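반딕 여행 계획판과 앱, 한 번의 긴 여행에 써 본 후기

지난 여행의 정리가 아직 덜 끝났지만, 반딕(Bandik)에 대해 물어보는 분들이 있어서 이것부터 올린다. 반딕은 여행 일정을 짜고 기록하는 앱이고, 거실이나 방에 두고 쓰는 계획판과 종이 카드 묶음을 같이 판다. 나는 카드가 포함된 구성을 샀다. 협찬은 아니고 내 돈으로 샀다.

여행은 7월이었고 구간은 홀로브코에서 풀라시크까지, 차로 이동했다. 주행거리는 다 합쳐서 약 2000킬로미터가 나왔다. 숙소는 처음 이틀치만 예약하고 나머지는 가면서 정했다. 이런 식으로 다니면 일정이 매일 바뀌기 때문에, 계획 도구가 얼마나 빨리 고쳐지느냐가 제일 중요하다.

출발 전 준비

카드는 숙소, 이동, 식사, 볼거리로 나뉘어 있고 색이 다르다. 카드 한 장에 장소 이름과 예상 시간을 적고 날짜 칸에 꽂는다. 앱으로 카드를 찍으면 글자를 읽어서 일정에 넣어 준다. 또박또박 쓰면 대부분 맞게 읽었다. 다만 내가 흘려 쓴 시간은 자주 틀렸다. 1과 7을 헷갈려서 새벽 출발이 저녁 출발로 바뀐 적이 한 번 있다.

둘이서 일정을 짤 때는 종이 카드 쪽이 편했다. 휴대전화 하나를 번갈아 보는 것보다 카드를 옮기면서 이야기하는 편이 빠르다. 첫날 저녁에 전체 경로의 뼈대를 잡는 데 90분이 걸렸다. 예전에 표 계산 프로그램으로 할 때는 며칠씩 끌던 일이다.
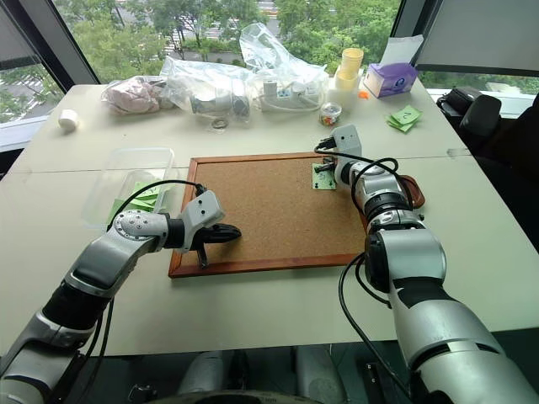
로스 키니어는 생각이 달라서, 카드는 출발 전까지만 쓸모가 있고 길에 나서면 결국 앱만 보게 되니 앱만 따로 사는 게 낫다고 했다. 자기는 카드 묶음을 두 번 꺼내 보고 가방 바닥에 넣어 두었다고 한다.

일리가 있는 말이다. 나도 여행 중에 카드를 새로 쓴 것은 네 번쯤이다. 그래도 출발 전 단계만 놓고 보면 값은 했다고 생각한다. 혼자 다니는 사람이라면 로스 말대로 앱만 사도 충분할 것이다.

길에서 쓴 앱

오프라인 저장은 잘 된다. 풀라시크로 넘어가는 산길에서는 통신이 거의 안 잡혔는데, 전날 밤에 받아 둔 일정과 지도가 그대로 열렸다. 숙소 주소, 전화번호, 체크인 시간도 다 보였다. 대신 받는 것을 사용자가 직접 눌러야 한다. 자동으로 받는 설정이 있을 줄 알고 한참 찾았는데 없었다.

하루 일정을 통째로 미루는 기능은 이번에 제일 많이 썼다. 홀로브코에서 차 타이어 때문에 하루를 더 묵게 되었는데, 그 뒤 날짜를 전부 하루씩 미는 데 버튼 두 번이면 됐다. 예약이 확정된 항목은 밀지 않고 빨간 표시로 남겨 두기 때문에 어디에 전화해야 하는지 바로 알 수 있다. 이 부분은 잘 만들었다.

경로 시간 계산은 너무 낙관적이다. 홀로브코에서 다음 마을까지 284킬로미터 구간을 앱은 네 시간으로 잡았는데, 주유하고 점심 먹고 나니 여섯 시간이 넘었다. 휴식 시간을 넣는 항목이 있긴 하지만 구간마다 따로 입력해야 한다. 나는 셋째 날부터 앱이 보여 주는 시간에 한 시간 반을 더해서 읽었다.

기록 기능

여행기를 쓰는 사람에게는 이쪽이 더 궁금할 것이다. 반딕은 그날 들른 곳을 시간순으로 세워 주고, 장소마다 메모와 사진, 짧은 영상을 붙일 수 있다. 밤에 숙소에서 열어 보면 초안 비슷한 것이 되어 있다. 점심때 먹은 음식 이름이나 입장료 같은 것은 밤이 되면 잊어버리기 쉬운데, 그때그때 한 줄씩 적어 두니 글 쓰는 시간이 확실히 줄었다. 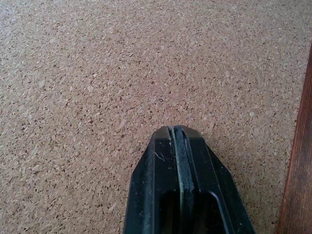 아쉬운 점은 내보내기다. 메모는 텍스트로 깔끔하게 나오는데, 사진은 장소별로 묶이지 않고 전부 한 폴더에 쏟아진다. 파일 이름에 장소가 들어가면 그나마 낫겠는데 그것도 아니다. 결국 집에 와서 손으로 다시 나눴다. 영상은 한 장소에 10개까지만 붙는다. 나는 걸린 적이 한 번뿐이었지만 영상 위주로 기록하는 사람이면 금방 찬다.

전에 쓰던 지티두라(Zitidura)와 비교하면 이렇다. 지티두라는 지도가 보기 좋고 내보내기도 낫다. 사진이 날짜와 장소별로 나뉘어 나온다. 그런데 일정이 하루 밀리면 항목을 하나씩 고쳐야 하고, 오프라인에서는 메모가 가끔 사라졌다. 패키지여행이나 도시 한 곳에 오래 머무는 여행이라면 지티두라가 맞고, 이동이 많은 자동차 여행이면 반딕이 낫다.

배터리는 위치 기록을 켜 두면 오후 세 시쯤 절반 아래로 내려갔다. 차에서 충전하면 되지만 걸어 다니는 날은 꺼 두었다. 꺼도 메모 시간은 남기 때문에 나중에 장소만 골라 주면 된다.

고객센터는 한 번 이용했다. 함께 간 푸수펀의 계정에서 공유 일정이 안 보이는 문제였고, 다음 날 아침에 답이 왔다. 초대 링크를 다시 보내라는 내용이었고 그대로 하니 보였다. 답장은 영어로만 온다.

카드 품질은 보통이다. 볼펜은 괜찮고 젤펜은 번진다. 색 중에 이동과 볼거리가 둘 다 파란 계열이라 밤에 노란 전등 아래서는 잘 구분되지 않는다. 나는 이동 카드 모서리를 가위로 잘라서 썼다. 여분 카드는 따로 살 수 있는데 배송비가 카드값과 비슷해서, 문구점에서 비슷한 크기의 종이를 사는 편이 낫다. 앱은 크기만 맞으면 다른 종이도 읽는다.

다음 여행에도 앱은 계속 쓸 생각이다. 카드는 남은 것을 다 쓸 때까지만 쓰고 다시 사지는 않을 것 같다. 홀로브코에서 풀라시크까지의 날짜별 여행기는 사진 정리가 끝나는 대로 첫째 날부터 올리겠다.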